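Week 3 notes: sorting and storing boards in the shop

Okay, so last week ran long and I never got to the parts-handling stuff I promised. I'm putting it in writing so we can get straight to soldering next time. If you missed class, read the Innes handout on static first and then come back to this one.

First, the numbers. The Lallidmont shop has 79 bins on the wall and I'd like every one of them to come back to the slot it came from (please!). Bin 13 is the one you'll use for the next few labs. Take the whole bin to your bench, do your work, and bring it back before you wash up. Don't carry boards around in your hands or, worse, in a hoodie pocket. I've seen what comes out of those pockets.

Now, how to pick up a board. Fingers on the edges, always. Round boards are a little awkward because there's no corner to grab, so look for a stretch of edge with nothing hanging over it. Screw terminals love to stick out past the rim, and it's so tempting to use one as a handle. Don't! The solder joints underneath take all that pull, and a cracked joint can drive you nuts for an afternoon before you find it. Same goes for the tall can-shaped capacitors – they stand up nice and proud and they bend over just as nicely.

Set boards down flat, parts side up, with a bit of space between them. No stacking. One board's chips and another board's solder points make a terrible sandwich. 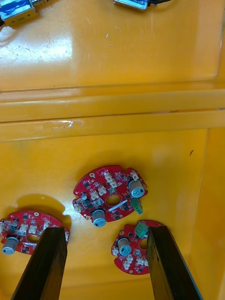
Before you put a bin away, give the floor of it a quick look in good light. Bits of clipped lead and wire strand are tiny, and any one of them can bridge two pads the next time somebody powers a board up. Tip the bin out over the trash, then wipe it with a dry cloth. Scratches in the plastic are fine, that's just wear.

A few of you asked about reading capacitor markings. Find the value in microfarads first, then the voltage. For practice, write down what changes if you swap a 500 for a 1000 of the same voltage rating, and bring me a sketch of the discharge curve for each. Use the Ivum worksheet, back side, the grid is bigger.

Reading for next time is the Brivosmont packet, the section on connectors. Bring your safety glasses and your own small flat screwdriver if you have one.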